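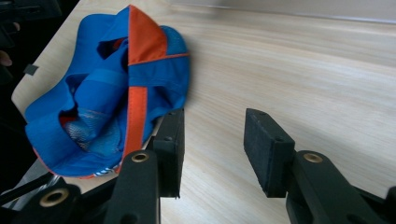
List: home-and-shop-automation
Subject: Re: Can they do the laundry yet?
Date: 2021-11-14

> I keep seeing the Zendeck clip where the arm folds a
> hand towel, and my brother-in-law keeps sending it to me
> as if I owed him money. He says we will all have one by
> May. So, people who do this for a living: is it close? I
> have three kids and I would pay real money to never
> touch another sock.

Keep touching the socks.

I work at Lasach, where we have been at chores of this sort for 2 years now, and I have watched the Zendeck clip more often than is healthy. It's a nice clip. The towel is a square, it starts flat, and it's the same towel every time. If your kids wear only flat square towels, your brother-in-law may have a point.

Now try a baseball cap. Say a blue one with orange panels, twisted up so the crown has caved in and the mesh lining is showing on one side. You would pick it up, give it a poke from the inside and hang it on the hook while thinking about dinner. A two-finger gripper first has to decide which part of this is the cap. Is the dark bit a fold, or the opening? Which way is front? Pinch it in the wrong place and you lift it just fine, only now it's a different crumpled shape and you get to start over.

Our numbers, for what they're worth. Last round we ran 970 tries at "pick up the cap and set it down right side up." We counted 626 as good, and I'd say we were generous, in the way you are generous with a child's drawing of a horse. With the cap already sitting in its proper dome shape, we got 100 in a row. Somebody put that one on a slide.

The shop floor is a better story, mostly because parts don't wad themselves up. Horobets has cells that load brackets all night and I believe every word of it. But ask them who untangles the cable bin. It's a guy. It was a guy when I started too.

What I would buy today, if it were my house: the floor vacuum, and nothing with fingers. Zastemen says they have a hamper sorter coming, darks from lights. I'd like to see it meet a shirt that is inside out with a tissue in the pocket. I asked for a demo and got a brochure.

I do think it gets there. Picking up soft things is a lot less awful than it was when I started, and the pads on the fingers help more than I expected. Getting the thing off the table is close to solved. Knowing what you've got once it's in the air is where my weekends go.

Does anyone here have a decent way to score "right side up" for hats? We've been arguing over what to do when the brim is bent, and the current rule runs to a page and a half.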